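July, late, kettle on

Day two with the trial kit from Nukia and I'm already talking to it like it's a cat. It's the handheld gripper one, the set you squeeze yourself and it records how you pick things up, and then (so the brochure goes) their arm learns from you. They lend it out for 40 days. After that it's 3000 to keep, which made me put my coffee down.

Wian Potgieter set it up over the phone with me this morning. Nice man, talks fast. He wanted me to start with big stuff, boxes and tape rolls, and I said sure and then went straight for the charms, because charms are what I pack all day long and I don't need help with a tape roll!

First impressions, before I forget. The grip is comfy, though my thumb got sore after 8 tries in a row. The fingers are chunkier than in the Drondusport one that Jucélia had at her shop — she says hers pinched better but the software drove her up the wall. The Nukia app is fine. It logged me out twice.

The little bow is my favorite thing to try. Gold, sparkly, tiny next to those big dark fingers, and flat on the table, so there's hardly any edge to get hold of. I kept coming in with it too near the left finger. Must line up better tomorrow.

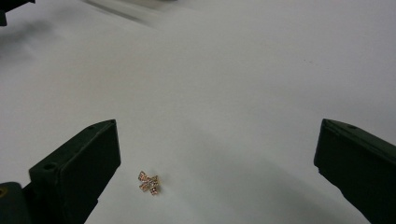

Evening

Called Jucélia Miranda after supper and read her the price. Long silence, then she laughed. She thinks I should ask Clevton what they charge to come in and do the whole thing for you, arm and all. Maybe. I'd like to see the Coelho order out of the door first, 7 trays still to go.

Also need to ask Wian if they make thinner fingertips, and whether those cost extra. Wrote it on my hand so I won't forget — now it's all over the dish towel.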